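Jeudi, 21 h 40

Repris le tri des lettres en mousse sur la grande table, après deux semaines sans y toucher.

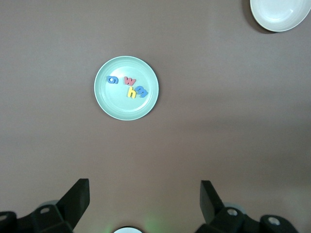 Le lot Grirnport compte 396 pièces d'après l'étiquette du sac. Je n'ai pas recompté. Une partie des lettres a passé l'hiver dans la caisse de l'atelier avec les chutes de feutrine, et il reste des fibres prises dans les bords de coupe. J'ai essayé la brosse à ongles, trop dure : elle arrache des miettes sur les angles vifs, surtout aux extrémités des jambages. Un chiffon microfibre à peine humide, passé dans le sens de la coupe, fait mieux. Séchage à plat sur un torchon, jamais sur le radiateur. Les pièces séchées sur le radiateur en janvier ont gardé une courbure et ne se laissent plus coller sans un poids dessus.

Méthode de ce soir : une petite assiette vert menthe comme plateau de transit. Je prends quelques lettres dans le sac, je les pose dans l'assiette, je contrôle, je range. Le creux est plat, le rebord suffit à retenir les pièces et la couleur laisse bien voir le bleu, le jaune et le rose corail. Le corail ressort mieux que je ne le pensais. Sur la table nue, d'un brun tirant sur le mauve, les teintes se lisent moins bien le soir. À refaire de jour pour comparer.

Problème principal, toujours le même : les confusions par rotation. Un g minuscule couché ressemble à un 9, et le sac contient aussi des chiffres. Dans cette fonte, je n'ai trouvé aucun critère sûr. La boucle est ronde dans les deux cas et la queue a presque la même courbure. J'ai superposé deux pièces bleues à contre-jour devant la lampe : l'écart tient dans l'épaisseur du trait. Même difficulté entre u et n, que je finis par ranger ensemble. Le w et le m, en revanche, se distinguent sans hésitation. Le w est en zigzag, le m a des arches. Le h ne pose pas de problème tant que la hampe est entière.

Décision : g et 9 dans le même compartiment, avec une étiquette double. Si un mot demande un g, n'importe laquelle des pièces fera l'affaire. C'est insatisfaisant du point de vue du classement, mais l'usage prime.

Le casier Nurkik a des compartiments de 43 mm de large. Les m et les w y entrent de biais, ce qui les plie légèrement si on en met trop. Je les passe donc dans les grandes cases du bas, prévues à l'origine pour les pinceaux. Les pinceaux iront dans le bocal. J'ai collé les étiquettes sur la face avant et non sur le couvercle, parce que le couvercle se remonte indifféremment dans les deux sens et que je me suis déjà fait avoir.

Ordre retenu : alphabétique, toutes couleurs mélangées. J'avais commencé par couleur en février, ce qui donnait un bel effet dans le casier et obligeait à ouvrir toutes les cases pour composer un mot de six lettres. Abandonné. Pour les pancartes, je choisis les lettres d'abord et j'ajuste les couleurs ensuite – jamais deux voisines de la même teinte si le stock le permet.

Colle : le tube Jafri est presque vide et l'embout se bouche. La pellicule qu'il laisse jaunit sur la mousse claire au bout de quelques mois. Je passe à la Flumumby en bâton pour les supports en carton et je garde le fond de Jafri pour le bois. Essai à faire sur une chute avant d'engager des pièces du lot, avec une nuit sous presse (le dictionnaire suffit).

Pièces écartées ce soir : 2 e fendus au niveau de la barre, un t dont la traverse ne tient plus que par un filet, un a marqué par un ongle. Ils vont dans la boîte des réparations. Les e peuvent se recoller par la tranche. Le a, une fois retourné, ne sert plus à rien, son dessin n'étant pas symétrique, sauf comme pochoir pour la peinture à l'éponge.

Temps passé : une heure et demie, dont un bon tiers sur les g. Le sac est encore lourd. Je laisse la table en l'état jusqu'à samedi.

À acheter : étiquettes 6 mm, ruban blanc pour l'étiqueteuse, un second chiffon. Vérifier si le casier existe en cases plus larges. Sinon, couper une cloisonnette sur deux au cutter et poncer le chant.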